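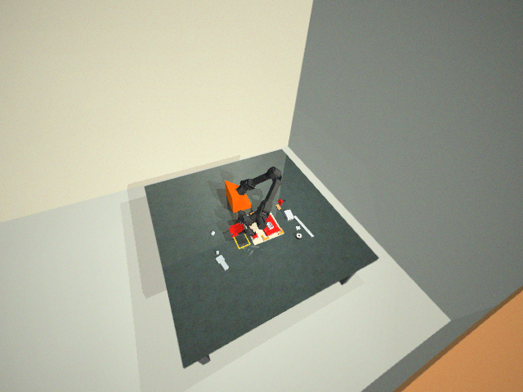

Diltmont Reading Room Project
Progress report to the Shimada Fund
February 2020

Prepared by Lộc Lương, project lead

Summary

The project is on schedule apart from the catalog, which is behind. Spending is within the approved budget. We are not asking for a change to the grant terms.

Collection

The Provavetti family papers arrived in 6 boxes, one more than the donor's list showed. The extra box holds letters and account books from the feed store. We have added it to the gift agreement and the family has signed the new copy.

Sorting is finished for the first five boxes. Haruto Hamada has entered 402 items in the catalog so far. Our target for this point was 1,000. The shortfall comes mostly from the letters, many of which are undated and have to be read in full before they can be placed. He has now stopped writing a summary for each letter and is recording only the sender, the recipient and the place. Summaries can be added later if there is demand.

Eleven ledgers have mold on the covers. They are bagged and stored apart from the rest. We have a written quote from Skerine for cleaning them and it fits within the conservation line.

Public access

The reading room opens two afternoons a week by appointment. Most visitors have been doing family history. A teacher from the middle school has asked for copies of the flood-year letters to use in class, and we have agreed to supply them once the names of living people are checked.

The phone line for appointments was out of order for nine days. We lost some bookings during that time but can't say how many. Email requests were not affected.

Spending

Staff hours are slightly under plan. Supplies are over, after a price increase on acid-free folders. We moved money from the travel line to cover it, as the grant allows.

Next period

Finish sorting the last box. Send the ledgers to Skerine. Bring the catalog up to the original target by May. Haruto will work an extra day each week until then, paid from the unspent staff hours.

The signed gift agreement and the Skerine quote are attached.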